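Notebook, 4 December 2022
Visit to Wirnstead, demonstration day. Notes written the same evening, cleaned up a little for the group.

I went to see how the people of the Sârbu project record small-object handling with two hand-held grippers. In November they sent us a plan of the day and I had prepared a list of questions, most of them on the pads and on the placing of the tray. I came home with answers to more than half.

The task of the day was jewelry. It is a good choice for us, because our own set is mostly kitchen things and Plastia blocks, and all of these are stiff. A bracelet changes its shape when you touch it. A ring is almost too small for the finger. The demonstration was done in a bedroom, with the box lid standing on the bed, and the operator worked with one gripper in each hand.
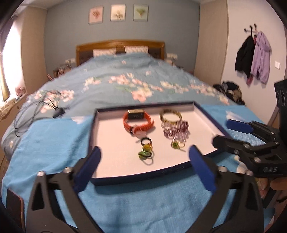

My first question was how they decide the start position. They have a written rule: both grippers are brought to the tray open, they wait there for a short moment, and only then the first reach begins. If the operator forgets the waiting, the take is marked and not used for training. I like this rule. In our recordings the start is never clean, and I lose much time to cut it by hand.

Second question, the support. I asked if a soft bed is not a bad table. They answered that it is a bad table and that they want to have it in the data. When somebody leans on the mattress, the tray can tilt a little, and the policy should learn to live with it. For comparison they also record the same task on a desk. They told me 758 takes on soft surfaces until now and 2,324 on hard ones. The difference is large and they know it. Their target for the soft ones is at least 1,000 before they train again.

Third question, labeling. Every take gets a short sentence, for example "take the bracelet out of the tray". They use the Fillomik tool for it, the same as we have, but with their own word list. The word list has 142 object names. I asked for a copy and they will send it. To check when it comes: do they separate "bangle" and "bracelet"? In my language it is one word, and in our labels I am sure that I mixed them.

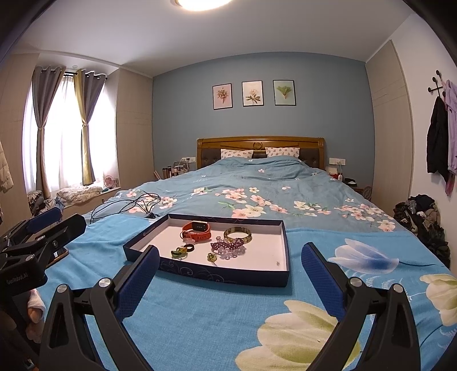

About the order of picking there was some discussion. One opinion was that the operator should always begin with the easiest piece, so the tray becomes emptier and the difficult pieces have more room. The other opinion was that the order must be free, otherwise the policy learns the order and not the picking. They do it free now. I think for our size of data it is too early for free order, but I am not sure and would like to hear what the others think.

I was allowed to try the grippers by myself. Short impressions:
- The weight is okay for ten minutes. After this my right wrist was tired.
- Closing is easy to dose. Opening came a little faster than I expected, and I dropped a ring two times.
- With two grippers I looked always at the right one and forgot the left. They said that every new person does it.
- It is better to keep the elbows near the body. I noticed it too late.
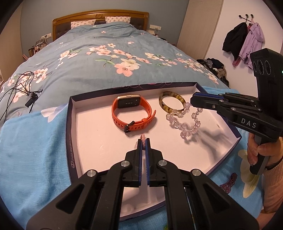 Thin and flexible pieces are the part where I learned the most. We had them on our list as "later", and I want to move them up. The braided bracelet is a good case: held between the two blue pads it stands upright, and the jaws are almost closed on it. With our hard fingertips I would not expect such a grip, so I want to repeat the test with a soft pad and with a hard one, same bracelet, same operator. The strand of beads I would leave for a second round, I think beads will roll also on a soft pad.

One thing I did not understand is how they calibrate the opening width. It was explained fast and I wrote only "zero with pads touching, every morning". I must ask again by mail, also if the zero changes when the pads get old.

To do for us:
- Buy pad material in two thicknesses.
- Find a flat lid with low walls, light color inside.
- Write the waiting rule into our recording sheet.
- Read the word list when it arrives, compare with ours.
- Decide fixed or free order. I put it on the page for the next meeting.

Travel back was long, the receipts are in the blue folder.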